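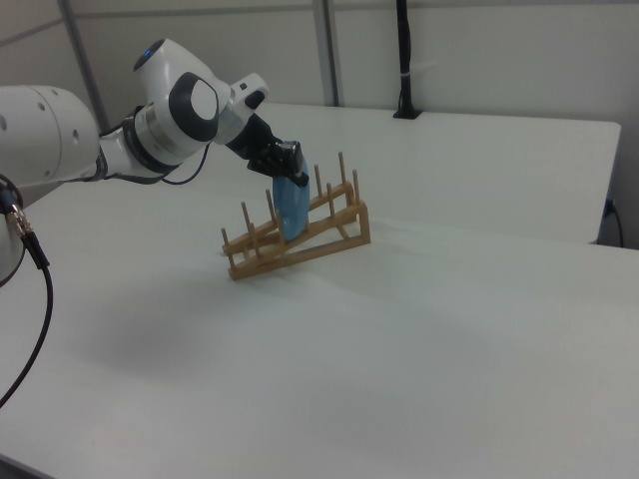 4.2 Slot-level placement

The placement stage takes over once the grasp planner reports a stable hold on the plate rim. Its input is a slot pose, estimated in the arm base frame, and an estimate of the plate's orientation relative to the gripper. Its output is a short Cartesian path ending with the plate between neighbouring pegs.

We represent a slot by the peg axes on either side of it and the rails below. Pegs are fitted as cylinders to the depth points left after the table plane is removed. A slot is accepted if the axes on one rail are parallel to within a set tolerance; otherwise the camera pose is changed and the fit repeated. Fitting each rail separately gave fewer false slots than the joint fit used by Baloyi and Yu in the first version of the Otwood planner, at the cost of a longer search.

Descent is split into a free phase and a guarded phase. In the free phase the arm follows a position-controlled path to a point 12 mm above the peg tips. In the guarded phase the controller switches to admittance control, with low stiffness across the slot and high stiffness along the plate normal's perpendicular in the vertical plane. Contact with a peg then shifts the plate sideways instead of stopping the motion. The lateral correction is capped - a larger shift nearly always meant that the wrong slot had been chosen.

Release is treated as a separate skill. The fingers open symmetrically and the plate is expected to lean until its lower edge is held by a rail. The planner keeps the wrist directly over the rim until the opening is complete, as early retreat tended to drag the plate with one finger. 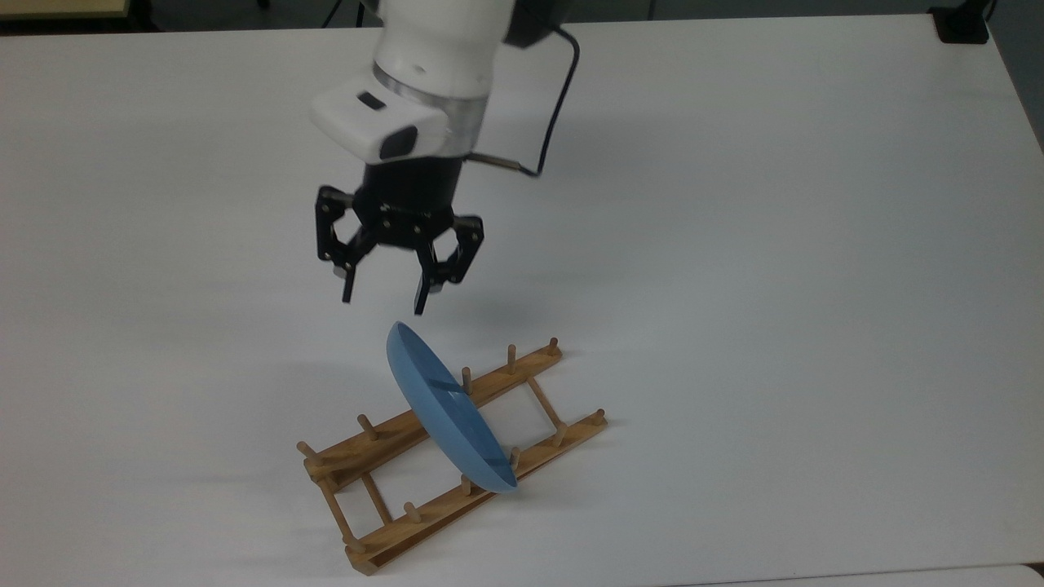 Figure 3. Gripper open above the rim of a plate standing in the rack, seen from the head camera.

The stage was run 1268 times in total. In 19 runs the slot fit was rejected at every camera pose and no descent was attempted; these are counted as failures in Section 5. Logs were recorded with Stalia and replayed offline to tune the contact threshold, which was then held fixed for all reported runs.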